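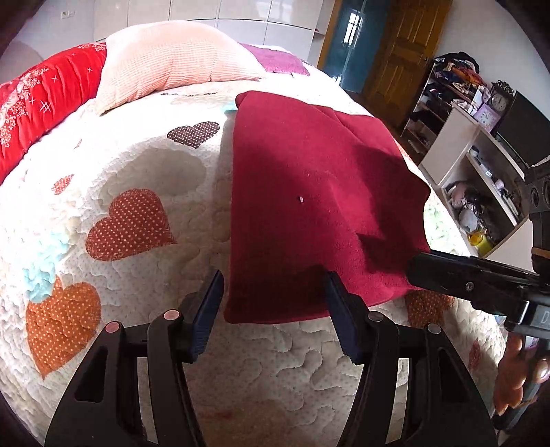
Back bedroom, hearts bedspread, red piece laid flat

Home Tickets Linen Rooms Contacts Log out
Search tickets... Go

Skirden laundry desk - ticket 31
Property: Stornlow, back bedroom
Raised by: Georges Twal
Status: open, waiting on patch test

Problem: faint reddish mark on the white quilted bedspread, the one with the spotty hearts. Down near the bottom, in the middle. Red fleece has been kept on that bed since July. Is it the fleece bleeding or somthing else? Guests in soon so need an answer either way.

09:10 GT
Dabbed the mark with cold water and a white flannel. Bit of pink on the flannel, not much. Mark still there. Stopped before I made it worse.

09:25 GT
Tried the fleece on its own. Damp white hanky pressed on the inside of a fold for 2 minutes. Hanky came up clean. So not obviously the fleece. Hem not tested yet.

09:40 Ezequiel Benítez
Could be the bedspread itself. It has a few red and rusty hearts on it and those are separate bits of cloth sewn on, any of them could run. Please test each of the reddish ones seperately, white cloth, cold water, corner only. Leave the blue bits. And no stain bar yet, the Fakhoury one took the colour out of a cushion at Trernham and we never got it back.

10:05 GT
Done the rust heart with dots. Slight tint on the cloth. Done the small red one - nothing. Brown one - nothing. Orange not done, phone went.

10:20 EB
Right, rust one is the suspect then. What temp was the last wash? Label says 30 I think, but someone may have put it in with the towels.

10:30 GT
No idea. Book just says "bedding, back room". Changeover was done in a rush.
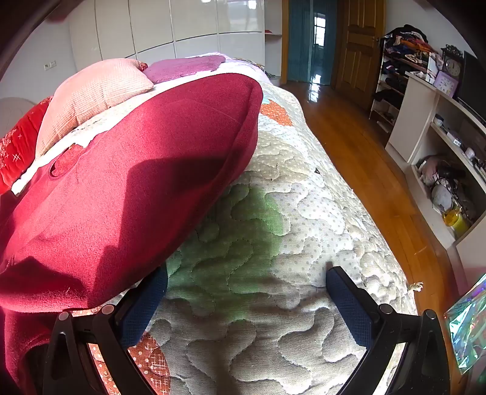 Red piece folded over, bedspread still on the bed

11:15 EB
Please don't leave the red lying on it while we work this out. Fold it and put it somewhere else, not on the pink pillow either. If it does turn out to be the hem we'll have two things to treat.

11:20 GT
Will do. Sun is right on that bed in the mornings btw, does that matter? Could be fading the fleece.

11:35 EB
Fading yes over time, won't cause a transfer on its own. Pull the curtain if you remember.

Next steps
- test orange hearts and fleece hem
- if only the rust heart tints: cold soak, 2 colour catcher sheets, no spin over 400
- lay flat, don't fold with the hearts touching
- do NOT tumble, heat will set it
- spare bedspread from cupboard 13, plain one

12:10 GT
Cupboard 13 is locked. Who has the key?

12:25 EB
Should be on the hook in the Trernham office, blue tag. Will ask them to drop it over this afternoon. Leaving ticket open.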